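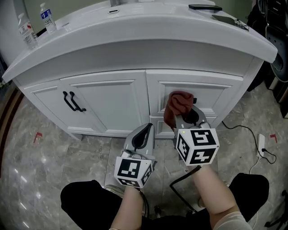 Volume 13, Issue 2, page 8

Where Does the Water Go When It Leaves the Sink?

By Inès Marchal
May 2, 2024
2 comments | 13 shares

Every time you brush your teeth, some water goes down the drain. It takes a few seconds to disappear, but it still has a long way to travel. Most of the trip happens underground.

The first stop is the trap. If you open the doors under a bathroom sink, you will usually find a pipe with a bend in it, shaped a little like the letter U or P. Some water always stays in the bend. It works as a plug. Air can't get past it, so smells from the sewer can't come up into the room. If a sink is not used for a long time, the water in the trap can dry up and the bathroom may start to stink. Running the faucet for a minute fills the trap again.

After the trap, the water goes into a bigger pipe in the wall or under the floor. Water from the shower, the washing machine and the toilet joins it there. Now it is called wastewater. There is also a pipe that goes up through the roof of the house. It is called a vent, and it lets air into the pipes. Without air, the water would gurgle and drain slowly.

Down the hill

The pipe from the house connects to a sewer under the street. Sewer pipes are laid on a slope so that the water can run downhill by itself. When the ground is too flat, or when there is a hill in the way, a pump lifts the water up and it starts running down again from there.

The town of Drandale has 357 manholes. A manhole is a round opening with a heavy metal cover, and workers use it to get down to the pipes. Jonas Steiner has worked on the Drandale sewers for 13 years. He says the most common problem is grease.

"People pour it in hot and it looks like water," he says. "Then it cools and goes hard like a candle."

Wipes are the other big problem. Toilet paper falls apart in water, but most wipes do not. They catch on the grease and make a lump. Last July his crew spent two days clearing one lump from the pipe under Chowdhury Street.

Getting clean

All the sewers in Drandale lead to the Skurard treatment plant. First the water goes through a screen, which is a row of metal bars. The screen catches sticks, rags and sometimes toys. Next it flows slowly through a long tank, where sand and grit drop to the bottom. Then it sits in a large, still tank. Heavy bits sink and become sludge, and grease floats to the top and is skimmed off.

The water still has a lot of tiny waste in it. The next tank is full of bacteria – living things too small to see – that eat the waste. They need oxygen, so air is bubbled in from below. After that the bacteria are left to settle, and some of them are sent back to eat again.

Last, the water is treated to kill germs. At Skurard this is done with a special kind of light called ultraviolet. Then the water flows out through a pipe 800 feet long into the river. It is clean enough for fish, but you should not drink it. Drinking water is cleaned in a different kind of plant.

Words to know

Sewer – a pipe that carries wastewater away from buildings.
Sludge – thick, muddy material that sinks to the bottom of a tank.
Trap – a bent pipe that holds water and blocks smells.

2 comments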